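4.2 桌面物品的停留与“暂放”

前一节讨论的是抽屉，抽屉里的东西至少有一个共同点：放进去的人曾经打算把它们收起来。桌面则不然。我们在Lorente办公楼三层记录的共用大桌，名义上不属于任何人，按照贴在门后的使用须知，每次离开时应当恢复原状。至于原状是什么样子，须知没有说明，受访者的意见也不统一。有人认为原状就是一张光桌子，有人认为原状是“我来的时候它什么样”，后一种理解显然更省力，也更受欢迎。

为了描述这类物品，本文沿用Momville调查中的“暂放”一词，指使用者口头上承诺会拿走、但没有说明何时拿走的放置行为。暂放物的判定以口头陈述为准，不以停留时间为准。这一规定在操作上带来过一些尴尬：有一只文件夹在桌角停留了9周，其间每次询问，得到的答复都是“马上拿走”，因此它在全部记录中始终是暂放物。编码员曾建议为它单设一类，未获采纳。

本轮记录共包含70次桌面使用，分布在12个工作日内。每次使用开始前和结束后各登记一次桌面状况，登记表沿用Lullis项目的版式，只把“归属”一栏改成了“自称归属”。改动的理由很简单：同一本笔记本，上午有两个人说是自己的，下午要求把它收走时，一个也没有了。

从登记结果看，暂放物大致可以归为三种情形。第一种是工作所需的东西，例如正在处理的盒子、随手要用的笔。它们占据桌子中部，位置随双手的活动而变化，一般不引起争议。第二种是工作可能需要的东西，以合上的笔记本最为典型。它们被推到右侧或左侧边缘，斜着放，既不妨碍操作，也不参与操作。受访者普遍认为，把笔记本带到桌前这一举动本身已经完成了记录工作的大半。第三种是小型纸片、卡片和标签，多见于远端桌角。它们的主人最难确认，存留的能力却最强，因为人们倾向于认为上面写着重要的内容，又都不愿意走过去看。

盒子在三种情形之间的移动值得单独说明。扁平的盒子一旦放到桌上，很快就会兼任托盘、垫板和第二层桌面，笔一类的细长物品尤其容易与它发生关系。清理时，使用者往往把盒子连同附着的物品一起端走，到下一处再整体放下，于是所谓整理，只是把一小块桌面原样搬了家。Moltent分部的同事把这种做法称为“连土移栽”，我们认为这个说法比原定术语准确，但审稿周期有限，正文仍用原定术语。

还需要考虑椅子。原先的登记方案只覆盖桌面，理由是椅子供人就座，不属于存放空间。第一个星期二之后，这条理由就站不住了。背包和提包很少上桌，使用者对此相当自觉，他们把包放在空着的椅子上，再把从包里取出、又不便塞回去的小件搁在包上。桌面登记结果因此显得十分整洁，代价是后来的人没有地方坐。我们随后将桌子周围的座椅一并纳入观察范围，桌面整洁程度的总体评价也随之下调。图3所示的即是桌椅合并登记时的一例：右手正伸到桌上的盒子上，左手在桌子左下方，笔记本退到一侧，包则安稳地坐在对面的椅子上。

上述分类只针对大桌及其邻近座椅，靠墙的个人办公桌未作登记。个人办公桌的主人大多主动表示，自己的桌子“乱中有序”，并愿意当场演示如何迅速找到任意一样东西。演示的结果不在本文讨论范围之内。

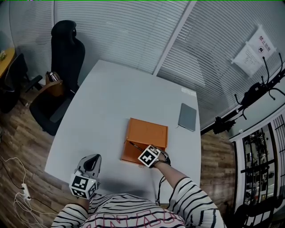

图3　桌椅合并登记一例：桌面上的橙色盒子与合拢的灰色笔记本，远侧椅上放有棕色包。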